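The toy kitchen that has to fit on one table

August 27, 2019

The owner of the small toy workshop Stuselis has been selling play kitchens for children from one room in Derkthorpe. I visited her there to ask how she chooses the pieces, and why she has such strong opinions about a cutting board. She agreed to the interview if I left her name out of it, as the shop has its own name and she prefers this one to be known.

We began with the question of size. Many families who write to her live in apartments, and they do not have a corner for a play stove with an oven and a sink. They have a table, and often the same table is needed again for supper.

"I always ask them first how wide is the table," she said. "After that we talk about colours. If the child cannot reach the pot when she is sitting, then the pot is too far, and it doesn't matter how nice it is."

Her advice is to keep a flat working place at the front, with everything else in one row behind it. The cutting board goes closest to the child. A pot should stand where it can be reached with one hand, and the knife block beside it. Cups are allowed to lie where they fall. 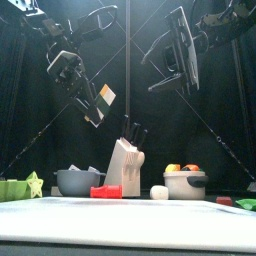

I asked if the row must be in a certain order. She thought about it for some time. "With my own children I had an order, yes, and I was the only person who followed it," she answered. Now she only recommends that the tall things do not stand in front of the low ones. A child will move them anyway, and in her opinion this moving is half of the game.

The knife block is the piece that parents ask her about most. Some of them do not want toy knives in the house. She understands it and she sells the same set without the block, but personally she finds it useful. "A child sees that the knife has a home. You take it, you cut, you put it back. My mother taught me this with real knives, and I was not very old."

She is less patient about pots. In January she returned a complete delivery of 30 pots to the supplier, Rokberg, when she found that the handles turned under her thumb. The replacement took a long time to come and she lost orders from it. She told me this without any anger, and then she got up to show me how she tests a handle, by holding the pot with only two fingers and shaking it over the floor.

What goes inside the pot is, for her, a separate subject. She does not like food pieces that are too perfect. "If it is a very exact carrot, it can be only a carrot. If it is a little block, today it is cheese and tomorrow it is soap." For this reason she puts plain blocks in light colours together with the kitchen pieces, and she has never had a complaint about it, although one customer did ask for the instructions.

We spoke also about the number of things. The biggest set she ever made had 61 pieces, and she calls it a mistake. The customers liked it in the catalogue but wrote to her later that everything stayed in the box, or everything was on the floor. She would not go over 50 today, and for a child who is only starting she would give much less and keep the rest in a cupboard.

For tidying she proposes a light sheet or a tray in the middle of the table. The child brings the pieces to it, and they go from there into the box. On a dark table small red and yellow pieces are easy to find, she said, but black ones disappear, and she has crawled under many tables in her life. Lids she treats as part of their containers and never stores separately. 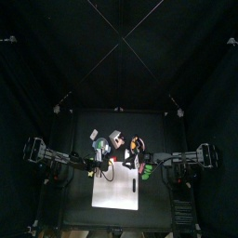

Prices, repairs and the next set

Her basic set is sold under the name Mbwambo, which was the name of a street where she once rented a room. She has sold 2798 of them until now, and she writes every sale by hand in a notebook. I asked why not in the computer. "The computer is for the taxes," she said. "The notebook is for me."

Repairs are free if the customer pays the postage. The most common one is a lost lid, and after this a cup that somebody has stepped on. She keeps old colours for many years so that the new cup will match the others.

The next set will be for baking, with a bowl, a rolling pin and a tray with low edges. She is still not decided about the oven mitt, as the sample she received was too stiff for a small hand. She put it on my hand to let me judge, and I had to agree with her.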